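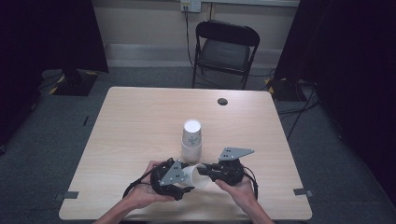 I got to the ground in Tadville a little before eight in the morning, and the captain was already out in the middle, poking at the pitch with a car key. I'd asked for twenty minutes. We talked until lunch.

If you follow club cricket around here you know how last season finished. Tadville needed 211 to beat Dinomden in the final, got themselves to within two runs with the last pair in, and then she was caught on the rope going for the big one. I was there, eating a very bad hot dog, and I still think about it (I dropped the hot dog). So I had to ask.

"I'd play the same shot," she says. "I've had all winter with it and I'd play it again. The bowler was tired, it was a full toss, and the boundary on that side is the short one. I just hit it flat. My dad thinks I should have pushed it for a single, and he has mentioned that at every meal since February."

She grew up on baseball, which I didn't know. She was a catcher until she was fifteen, and then a cousin came to stay for the summer with a cricket bat in her suitcase and that was pretty much that. The catching part stuck, though. She kept wicket for her first four seasons and only gave up the gloves when her knees started complaining on the drive home.

"Standing at slip is a vacation after that," she tells me. "You get to talk. I talk the whole time. I've been asked to stop by two different umpires."

The batting is what people come for. She made 330 runs last season from number five, a lot of them in a hurry, and I wanted to know whether she'd thought about moving up the order. Long pause on that one. She picked at the tape on her bat handle.

"The coach wants me at three. I like five. At five I get to see what everybody else did wrong first." Then she laughed and asked me not to print that, and then said oh, go ahead, they've heard it.

Money came up, as it always does with clubs this size. The new covers cost more than anybody expected, and the Alent shirts from last year have to do for another season, even the ones that shrank. There's a bus to pay for as well, now that the league has added the trip to Malinowski. It's a long ride for forty overs, and she isn't wild about it.

"Great pitch, though. It's got bounce! You come back onto ours afterward and the ball's around your ankles all day."

I asked about the crowd, too. The final drew 400 people, which is a whole lot of folding chairs for a ground with one gate and a parking lot made of mud. She says she didn't hear any of them while she was batting. What she did hear was the dog at the house behind the sight screen, which barks whenever a left-hander is on strike. She's a left-hander.

We walked back to the clubhouse so she could find her other shoes. The opener is at home against Dinomden again, which feels a little cruel on the part of whoever makes the schedule, and I asked if she'd been thinking about revenge.

"I've been thinking about my footwork," she says. "And yeah — a bit about revenge."

She bats at three in that one, by the way. The coach won.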